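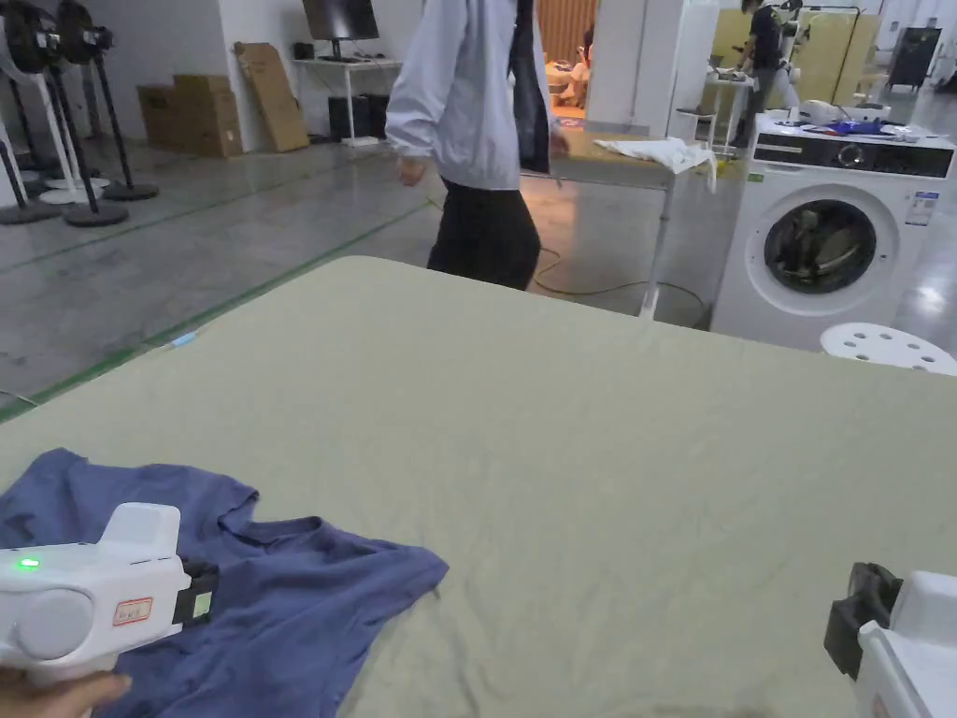
*Photo: Whitcombe Diary*

Sat 19 September

The otter is still out! Seven days now since she slipped out of the wildlife park at Flodov, and this morning the woman at the bakery swore she'd seen her by the Sodier bridge, fat as butter and not one bit sorry. I walked down after breakfast with my thermos and sat there until 10 – two herons, a wet dog, no otter. The park says please don't feed her or chase her, just call. I do hope they get her home before the nights turn cold, poor thing. Going back tomorrow with a warmer coat.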